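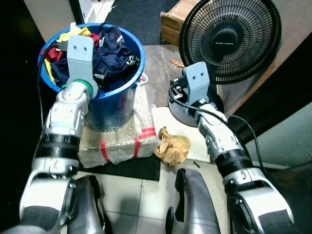 Zwischenbericht zum Vorhaben Huton
Spracherkennung auf dem Gerät für Anwendungen ohne Netzverbindung
Berichtszeitraum: Januar bis Juni
Vorgelegt von: Halyna Romaniuk, Projektleitung

1. Stand des Vorhabens

Im Berichtszeitraum haben wir die Arbeitspakete 1 und 2 abgeschlossen und das Arbeitspaket 3 begonnen. Das Arbeitspaket 4, die Erprobung mit Pilotkunden, ist gegenüber dem Antrag um acht Wochen verschoben. Die Gründe dafür sind im Abschnitt 4 dargelegt. An dem Gesamtziel ändert sich nichts: Ein Sprachmodell für kurze Befehle in deutscher und lettischer Sprache soll vollständig auf einem mobilen Prozessor laufen, ohne dass Tondaten das Gerät verlassen.

2. Ergebnisse in den Arbeitspaketen

Arbeitspaket 1 (Sprachdaten). Für den Grundwortschatz wurden 400 Befehle festgelegt. Aufgenommen haben wir 146 Sprecherinnen und Sprecher, davon 49 mit Lettisch als Erstsprache. Die Einwilligungen liegen für alle Personen schriftlich vor und werden getrennt von den Aufnahmen aufbewahrt. Bei der Durchsicht der Aufnahmen haben wir bemerkt, dass die Befehle mit Zahlwörtern von verschiedenen Personen sehr unterschiedlich gesprochen werden, besonders am Ende des Wortes. Wir haben deshalb die Regeln für die Verschriftung ergänzt und die betroffenen Aufnahmen noch einmal bearbeitet. Diese Arbeit war im Antrag nicht vorgesehen, sie konnte aber mit den vorhandenen Stunden geleistet werden.

Arbeitspaket 2 (Modell und Verkleinerung). Das Ausgangsmodell wurde auf eine Genauigkeit von 8 Bit umgerechnet. In der ersten Fassung ging dabei die Erkennung bei leiser Sprache deutlich zurück. Nach einem erneuten Training, in dem die Umrechnung schon berücksichtigt war, liegt die Erkennung wieder auf dem Niveau des Ausgangsmodells, jedoch nur für Deutsch. Für Lettisch bleibt ein Unterschied, den wir noch nicht vollständig erklären können. Eine Vermutung ist die kleinere Menge an Trainingsdaten. Eine andere betrifft die langen Vokale, welche in der Vorverarbeitung möglicherweise zu stark gekürzt werden. Beides wird zurzeit geprüft.

Arbeitspaket 3 (Laufzeitumgebung). Die Laufzeitumgebung mit dem internen Namen Strazds führt das Modell auf der neuronalen Recheneinheit des Prozessors aus. Zwei Rechenschritte werden von der Einheit nicht unterstützt und laufen weiterhin auf dem Hauptprozessor. Das kostet Zeit, weil die Daten hin und her kopiert werden müssen. Wir haben einen dieser Schritte durch eine gleichwertige Berechnung ersetzt. Für den zweiten suchen wir noch eine Lösung – im ungünstigen Fall bleibt er auf dem Hauptprozessor, was für die Antwortzeit vertretbar wäre, für den Stromverbrauch weniger.

3. Zusammenarbeit mit dem Partner

Die Firma Kondard liefert die Entwicklungsplatinen und die Treiber. Die Zusammenarbeit ist gut, und auf Fragen bekommen wir meistens am gleichen Tag eine Antwort. Schwierig war im März der Wechsel auf eine neue Treiberversion. Ein Teil unserer Messungen war danach nicht mehr vergleichbar und musste wiederholt werden. Wir haben mit dem Partner vereinbart, dass ein Wechsel der Version künftig schriftlich angekündigt wird und die alte Version bis zum Ende eines Arbeitspakets verfügbar bleibt.

4. Abweichungen vom Arbeitsplan

Die Verschiebung des Arbeitspakets 4 hat zwei Ursachen. Erstens wurde die zweite Lieferung der Platinen später fertig als zugesagt. Zweitens wollen wir die Erprobung nicht mit einem Modell beginnen, das im Lettischen noch schwächer ist, denn die Pilotkunden würden sonst einen Zustand beurteilen, der bald überholt ist. Das Ende des Vorhabens kann nach heutiger Einschätzung eingehalten werden, wenn die Auswertung teilweise parallel zur Erprobung stattfindet.

5. Mittelverwendung

Die Personalmittel wurden planmäßig abgerufen. Bei den Sachmitteln ist ein Rest geblieben, weil die Rechnung für die zweite Lieferung noch nicht eingegangen ist. Wir bitten um Zustimmung, diesen Rest in das nächste Halbjahr zu übertragen. Ein formloser Antrag ist als Anlage 2 beigefügt.

6. Nächste Schritte

Bis September: Klärung der Abweichung im Lettischen und Entscheidung über den verbliebenen Rechenschritt.
Oktober: Übergabe einer Testfassung an Kondard, mit Anleitung auf Deutsch und Englisch.
November: Beginn der Erprobung bei den Pilotkunden.

Für Rückfragen zu den Messreihen in Anlage 1 stehe ich gerne zur Verfügung, telefonisch am besten vormittags zwischen 9 und 11 Uhr.

Halyna Romaniuk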